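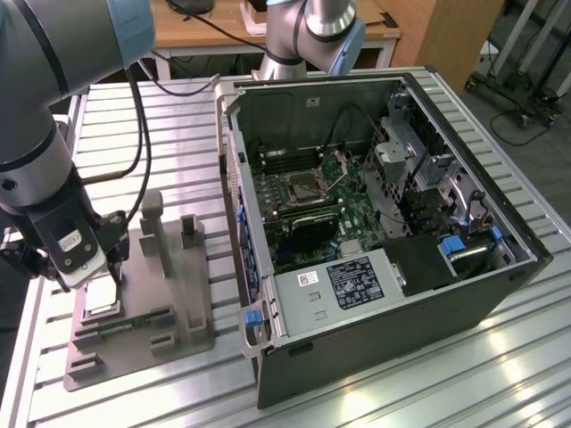
Photo: Babita Rathore

January 2025
By Botond Pálfi

I'd wanted to see inside the Kestik hearing aid works at Trellov for years, so when the December open day came up I booked the same evening. Up to 24 of us went round in each group, and ours had a lovely mix of wearers, students and one very keen grandmother who asked better questions than I did!

We began in the quiet room, where finished aids are listened to one by one. The walls are thick grey wedges and you can hear your own collar move when you turn your head. Then came the ear mould workshop, my favourite part of the day - drawers and drawers of moulds, 1,139 of them according to the label on the cabinet, every one a different ear. A technician called Hrytsenko let us try polishing a spare on the little wheel. Mine came out lopsided.

The repair counter was busy too. People post in aids that have been through the wash, or chewed by the dog, and each gets a handwritten card. I liked that very much.

Lunch was leek soup in the canteen, with proper bread. Afterwards we had a talk about the Nivia, their first behind-the-ear model, and passed an old one around. It's heavier than you'd think, and the volume wheel still clicks.

Wear flat shoes, and leave time for the display on the stairs. I rushed it and will have to go back.

Contact | © 2025 Botond Pálfi | Back to top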